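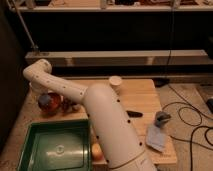 Le planificateur refuse toute descente vers les objets dès que le bras passe devant la caméra

Perception et planification > Bras fixes > Carte d'occupation
Temps de lecture : 4 min
Imprimer | Envoyer par e-mail

Bonjour à tous, je tourne en rond depuis une semaine alors je tente ma chance ici. J'ai un bras blanc monté sur une table en bois, une caméra fixe, et côté logiciel Hadgu pour la planification avec Cistska qui lui fournit la carte d'occupation à partir du nuage de points. Les objets à prendre sont tassés à gauche de la table, et il faut les déposer dans le bac vert devant.

Mon souci : la pose d'approche passe toujours, pince vers le bas au-dessus du tas. Puis je demande la descente finale (une bête ligne droite de 84 mm) et Hadgu me renvoie « état de départ en collision ». Dans le visualiseur, je vois des voxels occupés tout le long de l'avant-bras, comme une gaine. Si je vide la carte à la main, le premier essai passe, et au suivant ça recommence.

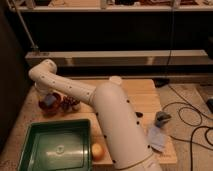

J'ai déjà gonflé le filtre qui retire le robot du nuage, de 5 à 10 mm. C'est mieux près du coude, mais alors il me mange le haut des objets et la pince descend trop bas. J'ai aussi essayé de désactiver les collisions entre la carte et les deux derniers segments... ça marche très bien, je n'ai juste pas envie de laisser ça comme ça ! Est-ce que quelqu'un a une configuration qui tient ?

2 réponses

Réponse 1

Salut, même galère chez moi en juin avec une vieille version de Cistska. J'ai baissé la résolution de la carte et ça a disparu. Essaie des voxels plus gros, ça va plus vite en plus. Sinon vérifie ton URDF, des fois c'est l'URDF.

Réponse 2 (acceptée par l'auteur de la question)

Je ne ferais pas les voxels plus gros, avec des objets aussi serrés tu vas obtenir un seul gros pâté et plus aucune prise valable. Ce que tu décris ressemble à un problème d'horodatage. Le filtre retire le robot là où il croit qu'il est, et si le nuage a quelques images de retard sur les articulations, il enlève le bras au mauvais endroit. Il reste une bande de points le long de l'avant-bras, la fameuse gaine.

Pour vérifier, arrête le bras deux secondes au-dessus du tas, vide la carte, laisse-la se remplir et regarde. Si elle est propre à l'arrêt et sale après un mouvement, c'est le temps. Si elle est sale dans les deux cas, refais ton étalonnage main-œil avant de toucher au reste. 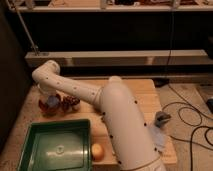

Ensuite il y a la zone cachée. Ta caméra ne voit pas ce qui est derrière l'avant-bras, donc aucun rayon ne traverse ces voxels et ils gardent leur dernier état. S'ils étaient faux, ils restent faux – c'est pour ça que vider à la main te sauve une fois. Moi je fais comme ceci :

1. Bras rangé hors du champ utile, une seule mise à jour complète de la carte.
2. Carte figée pendant l'approche et la descente.
3. Retour au rangement après la dépose, puis nouvelle mise à jour.

On y perd un peu de cadence, mais la descente se planifie sur une carte cohérente. Et remets le filtre à 5 mm, tu récupéreras le haut de tes objets.

Dernier détail, mets le bac et ses parois dans la scène comme objet de collision déclaré, sans compter sur le nuage. Le fond brille, et la profondeur sur une surface qui brille, je m'en méfie. Par contre laisse l'objet rond, entre le bac et le bas du bras, au nuage de points, il risque de bouger.
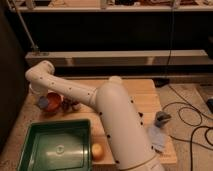 Tudor Oprea
Intégrateur logiciel chez Cellov, membre du forum Ornow

Modifié en novembre 2023 : on m'a demandé en message privé comment mesurer le retard. J'enregistre les deux flux pendant un aller-retour du poignet seul, je cherche le décalage qui aligne le mieux les deux courbes, et je le reporte dans le paramètre de délai de Cistska. Chez moi ça donnait 201 ms, donc largement de quoi fabriquer une gaine. Refaites la mesure si vous changez la résolution de la caméra, le délai change avec – je me suis fait avoir.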